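Dromus cloth handling: progress report for May

Prepared by Raghda Haddad for Walid Haddadin, Stikeo programme office

Dear Walid,

Thank you for your patience with this one, and for the very useful questions you sent after the last report. I have tried to answer them as I go along, so please forgive me if the order wanders a little.

The main news is that the first full set of folding and straightening demonstrations is in. We now hold 3,129 recordings made with the two hand-held grippers, all of them on ordinary desks at the Aditholm office with the usual clutter left where it was. You asked whether we ought to clear the desks first. We talked it over at some length and decided against it, as the perception model has to cope with cables and keyboards sooner or later, and it may as well start now.

Most of the month went on Smadi, the tool that lines up the two gripper recordings and turns them into something the planner can learn from. In the spring version the left and right streams could slip against each other by as much as 400 milliseconds over a long take, and you can imagine what that does to a two-handed fold! The new version matches the clocks at both ends of each recording and corrects for the drift in between. The worst case we have found since then is 20 milliseconds, and I am really very pleased with that, as is everyone who used to fix the files by hand.

The perception side has been slower, I'm afraid. Our cloth model finds the outline of a flat towel very nicely, but it loses its way once the fabric is bunched up. Striped cloth is the most awkward of the lot. A bend in the stripes tells the model something about the shape underneath, which we like, but a sharp crease can look to it like the edge of a second piece, and then the planner goes off and picks a grasp point in the middle of a fold.

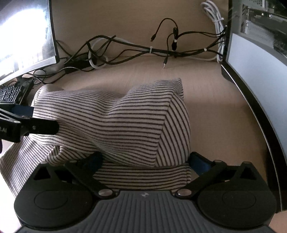

We set aside 2,000 of the recordings for training and are keeping the rest for testing and for the odd experiment. Early training runs suggest that it helps a good deal to give the model both gripper views together, particularly when one finger is hidden under the fabric. I would rather not quote you a success rate yet. The test script was still counting a dropped corner as a finished fold until last week, and the old figures need running again before anybody leans on them.

Two smaller things. The control code now eases off the closing speed when the fingers are near the desk, which was on your list from the winter, and the replay viewer will step backwards as well as forwards. That second one took an afternoon and has probably saved us more time than anything else in this report.

Spending is within the plan, apart from storage, where we shall run slightly over. The recordings are bulkier than we allowed for and I don't want to compress them until the crease problem is sorted out. I can cover the difference from the travel line if you are happy with that, so do let me know.

Next we shall rerun the tests with the corrected script, add labels for creases and loose corners, and try the planner on bunched cloth with the stripes left in. I will send you the new figures as soon as they are ready, whichever way they fall.

With warm regards,
Raghda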